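**Visit to the Pallameck open day, 14 August 2019**

I drove out to Kondatley with my sister for the Pallameck open day. Pallameck sells storage for kitchens and cellars: shelving, drawer inserts, boxes, racks, that kind of thing. We are redoing the space under her stairs and she wanted to see the goods before ordering. Entry was free but you had to book a time slot. Ours was 10:30.

Parking is behind the main building, on gravel. The sign for visitors points the wrong way, toward the loading bays, so go past it and take the second gate. There was coffee at the desk and a paper map of the building, and a man named Remo Rainer collected our group and took us around. He has worked there a long time and knew the stock very well. He talks fast, and at the back of the group it was hard to hear him over the fans.

We began in the warehouse. It has 3,000 shelf spaces, numbered from the door, and 1,066 of them were taken up by boxes and lids alone. Lids are stored apart from boxes, which surprised me, but Rainer said more people write in for a new lid than for anything else. If you have lost one, the product number is molded into the bottom of the box. I checked ours at home that night and he was right.

Next was the finishing room, where wire goods are checked for sharp ends. Two women at a long bench ran a cloth along each piece. If the cloth snagged, the piece went into a bin to be filed down. We were allowed to try it. My sister found a snag on her first one and was very pleased.

The kitchen drawer section was fine but crowded. They had a full run of cabinets set up by Zaugg, a cabinet firm from the next town, with every drawer fitted out differently. The spice drawer with the sloped insert was good. The pan drawer was too deep for us. Prices were on small cards inside each drawer, so you had to wait for the person ahead of you to move.

Lunch was soup and bread from a stand in the yard. There was shade on the north side only, and it filled up quickly.

After lunch we looked at the bottle storage, the part we had come for. She has a few dozen bottles, mostly in cardboard cartons on the floor, and the cartons are going soft. Rainer went through the basics. Bottles with a real cork should lie down. Screw caps can stand. Keep the labels facing up so you can read them without pulling a bottle out, and fill the bottom row first so the rack stays steady.

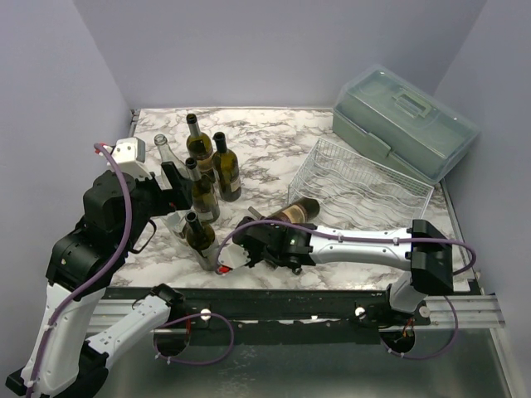

She had been leaning toward the Clundarora, a tall wood rack that holds 76 bottles and costs more than I would spend. It looked good on the display floor, but it stands 18 inches deep and the space under her stairs narrows toward the back. A wire rack is easier to fit in a low spot, and you can add a second one later. The wavy kind keeps each bottle in its own dip, so they don't knock together when you take one out. I did wonder about dust, and the answer was to wipe it down when it gets low on bottles.

Clear glass was another question. Rainer said to keep it toward the back, away from any light, and to drink those bottles first. Dark green glass is less of a worry. Storage boxes are fine for odds and ends like corkscrews and spare stoppers, but he would not leave wine in a closed box for years if the room is damp.

We finished in the shop by the exit. Open day visitors got a discount on seconds - mostly racks with a scratch or boxes in a discontinued color. The line was long and only one register was open. A board by the door gave the visitor count for last year as 1,875, and I would guess this year was busier.

My sister bought one rack and two boxes. The next open day is in September, for trade customers only. If you go to a public one, take the earliest slot and bring your measurements written down, including the depth.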